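Protocolo de Pultar

O Protocolo de Pultar é um conjunto de regras de boa prática para ensaios de preensão e manipulação de objetos domésticos por mãos robóticas multiarticuladas. Foi redigido pelo laboratório Mosquera e publicado em 2 de setembro de 2019. Não tem força de norma técnica e a sua adoção é voluntária. O texto aplica-se a bancadas fixas, com operação autónoma ou teleoperada, e exclui as linhas de embalagem industrial, regidas por documentos próprios.

Antecedentes

O protocolo resultou da fusão de dois guias internos, o de Stulau, centrado na segurança do operador, e o de Olatcombe, dedicado à composição dos conjuntos de objetos. Os guias divergiam na definição de tentativa falhada: o primeiro contava qualquer contacto não previsto, o segundo apenas a queda ou o deslocamento do objeto para fora da área útil. A redação final adotou o critério de Olatcombe e passou o contacto não previsto a ocorrência de registo obrigatório.

Âmbito e estrutura

O documento divide-se em 7 secções: terminologia, bancada, objetos, mão e punho, execução, registo e manutenção. As secções relativas à bancada e à execução são vinculativas para quem declare conformidade; as restantes têm caráter de recomendação, salvo indicação em contrário.

Bancada

A superfície de trabalho deve ser mate, de cor uniforme e contrastante com a maioria dos objetos. Admite-se revestimento têxtil, desde que fixo nas extremidades. As pregas ligeiras são toleradas, mas devem ser anotadas quando coincidam com a zona de apoio do objeto-alvo. O fundo deve permanecer inalterado durante toda a série.

Objetos

O catálogo de referência inclui 157 artigos de uso corrente, agrupados por rigidez, transparência e geometria. São aceites embalagens comerciais com o rótulo de origem, em qualquer língua. A disposição pode ser isolada, alinhada ou em amontoado; neste último caso exige-se a mistura de corpos rígidos e embalagens flexíveis, com sobreposição parcial. Os recipientes estreitos colocados na vertical, como frascos de condimentos, são classificados à parte – o risco de tombamento na aproximação é superior ao dos corpos baixos.

Execução

A aproximação a um recipiente vertical faz-se com os dedos estendidos ou ligeiramente fletidos, e o fecho só se inicia depois de confirmado o alinhamento com o eixo do objeto. A velocidade é reduzida na fase final.

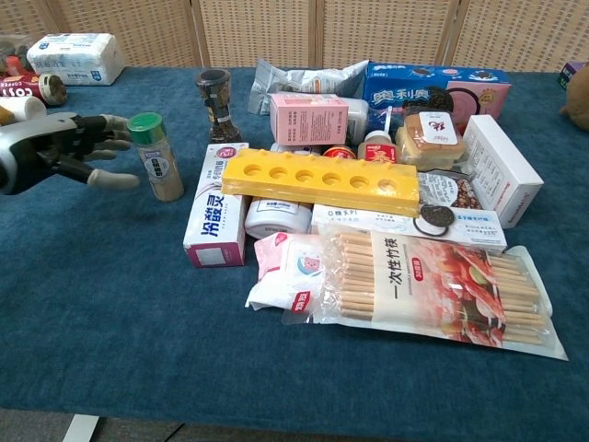

O contacto com objetos vizinhos durante o fecho não invalida a tentativa, desde que nenhum saia da área útil. Após 2 tentativas falhadas consecutivas sobre o mesmo alvo, a série é suspensa e a disposição é reposta manualmente, com os acionamentos desligados.

Registo

Cada tentativa recebe um número sequencial e a indicação do alvo, do tipo de disposição, do modo de operação e do resultado. A série de validação que acompanha o protocolo compreende 1454 tentativas. As tentativas interrompidas pelo operador conservam-se no registo com código próprio – a sua eliminação implica a perda da declaração de conformidade.

Manutenção

As pontas dos dedos e as articulações são inspecionadas antes de cada série. A substituição de qualquer falange obriga a nova calibração da mão e à abertura de uma série distinta.

Ver também

Preensão robótica
Teleoperação
Calibração de manipuladores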